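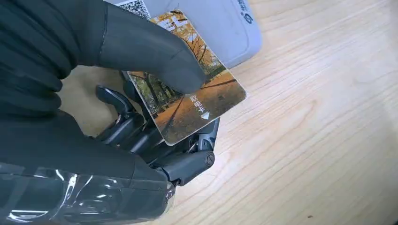
Figure 1. A transit-style card at a wooden tabletop.

Paying the Fare: How Students Get to Class in Brinivdale
Project report, June 2023

1. Background

The Brinivdale bus system changed its fares last July. Before the change, a rider paid once per trip and got a paper transfer on request. Now a rider who taps a card can change buses free for 77 minutes. Riders who pay cash get no transfer at all and have to pay again on the second bus.

Our project asked whether students understood the new rule and whether it changed how they traveled.

2. Method

We wrote a survey with 11 questions and left it open for eight days. It was shared through the student newsletter and on posters at the Ravico and Baysal stops, which are the two closest to campus. We received 634 complete responses. Partial responses were dropped.

We also rode the Fomora line in the morning and late afternoon to see how long boarding took at each stop. These notes were used only to check what students wrote in the comments.

3. Results

Most students who ride every day knew about the free transfer. Students who ride once a week or less often did not, and many of them still paid cash. The most common reason given was that they did not know where to load money onto a card. The only machine near campus is at Baysal, on the far side of the road from the shelter.

Several comments said the time limit was too short for anyone coming in from the end of the Fomora line. On our own rides, the morning bus reached Ravico late more than once, and the connecting bus had already left.

4. Limits of the study

The posters were at bus stops, so people who drive or walk are probably missing from the results. We did not ask about income, which would have helped explain who pays cash.

5. Recommendations

Put a second card machine at the Ravico stop. Print the transfer rule on the shelter signs in large type. Extend the time limit for trips that start on the Fomora line.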